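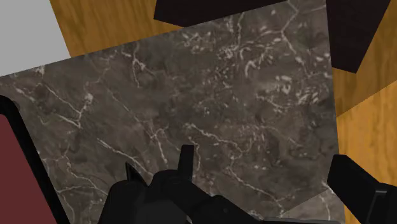 Minutes of the Household and Shop Chores Discussion Group
Sunday, January 7, 2018
Rowlands Hall, back room

The meeting opened at 2 p.m. with 20 members present. Minutes of the last meeting were read and accepted with one correction: the Prevau talk was on folding towels, and the secretary had put down bath mats.

1. Matters carried over

The projector bulb has been replaced. The library shelf now has a sign-out sheet, and members are asked to use it, as two of the binders on grippers have been gone since the fall.

The question on the table for this season is still the one we began with: can a machine do an ordinary chore yet, start to finish, in a room nobody has tidied for it first? Members were reminded that the group agreed to judge by chores and leave talk about the far future for the coffee break.

2. Report from the simulation subgroup

The subgroup has been working on countertop and tabletop chores in simulation and gave a lively report that ran well over its time (no one minded). Their current test room has a dark marble slab with pale veins set on a wood surface, and the arm works over it from above with a two-fingered gripper. They were very pleased with how the marble came out. It took several evenings.

The reason for going to so much trouble over a stone pattern was explained for newer members. Last year's room had a plain gray top, and everything the arm learned there fell apart as soon as the top had any pattern on it. The arm would reach for a dark streak as if it were a spoon! Veins, wood grain and seams are what real kitchens and real workbenches are full of, so the subgroup now changes the surfaces often and keeps the chore the same.

Results since the last meeting, for the chore of moving one block to a marked spot:

On the plain top, 100 tries, nearly all good.
On the marble, 50 tries, good more often than not, with most misses coming when the gripper's own fingers blocked the view of the block.
On a glossy white top, 20 tries, poor. The subgroup thinks the reflections are to blame and will look into it.

A member asked whether a dark gripper over dark stone was making life harder than it needed to be. The subgroup said yes, very likely, and that they rather like it that way for now. Another member pointed out that her own kitchen has a black counter and black pans, and she would not be repainting either one to suit a robot. This was well received.

There was a long and good exchange about flat things. A block with sharp corners gives the fingers something to close on. A flat panel lying on stone does not, and people get around this without thinking by sliding it to the edge of the counter and pinching it there. The arm has managed the slide in simulation 4 times and the slide followed by the pinch once. The one success was replayed for the room and there was applause.

3. Report on the Hurnance visit

Three members went to see the packing floor at Hurnance. They came back very impressed with the bin picking, which goes on all day with boxes of known sizes. Someone still has to walk over when a box comes in crushed or when tape sticks to the one under it. The shop-floor people there were generous with their time and frank about what the cell can't do.

Opinion in our group was that the shop floor is well ahead of the home, mostly on account of the same few boxes coming down the same belt. It was noted that wiping down the cell at the end of a shift is done by hand with a rag. Several members felt wiping would make an excellent chore for us, being wanted in both places.

4. Chore list for the season

After discussion the list was settled as follows.

Clear a counter of four or five hard objects into a bin.
Wipe a counter, including under the objects.
Pick up a flat item from a stone surface.
Sort hardware by size (shop floor).
Load the top rack of a dishwasher.

Laundry was proposed again and put off again. The member who proposed it wishes it recorded that she will keep proposing it.

On whether "wipe a counter" should mean a counter that looks clean or one that is clean, no agreement was reached. In simulation there are no crumbs unless someone puts them there. The simulation subgroup will try small loose pieces as stand-in crumbs and warned that this will slow the computer down a good deal.

5. Equipment

The loan arm from Rasteck is expected in February. The group voted to set it up on the long table at the window end, with a piece of real countertop under it so that the marble work can be compared with the simulated room. A member who installs kitchens has offered stone offcuts. Members with a truck are asked to speak to the secretary. Stone is heavier than people remember.

It was agreed that the first real trials will use foam blocks only, at low speed, with one member at the stop button throughout. No dishes until the group votes on it.

6. Open floor

A member who works in home care spoke about what her clients would really use. Picking things up off the floor came first by a long way, then opening jars, then carrying a cup from one room to the next. None of these is on the list. There was strong interest, and the floor pickup will be discussed as a possible replacement for the dishwasher rack.

Asked for a show of hands on whether a machine will clear a real counter for us before summer, a clear majority said yes. The same question for a counter in a member's own home got far fewer hands, though more than last year.

7. Action items

Simulation subgroup: glossy top, crumbs, and a second camera position to see past the fingers.
Secretary: write to Hurnance with thanks; chase the missing binders.
Equipment subgroup: table, offcuts, stop button.
All members: time yourselves clearing your own kitchen counter and bring the number.

The meeting closed at 4:25 p.m. The coffee break that should have come after item 3 was taken at this point.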